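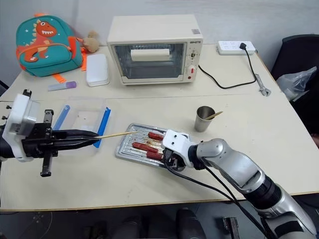 So I finally got my turn at the remote controls, and skewers are so much harder than they look! Chiyo made it seem easy – she's done 134 runs of the sausage task and barely blinks now. My first 8 all got thrown out (too jerky, says Kenta). You have to keep the skinny stick pinched in one gripper while the other arm minds the tray, and my left hand kept wanting to copy my right. I got the hang of it after lunch, sort of. We need 50 good ones from each of us before the robot gets to try it alone – I'm at 11, and my shoulders are killing me.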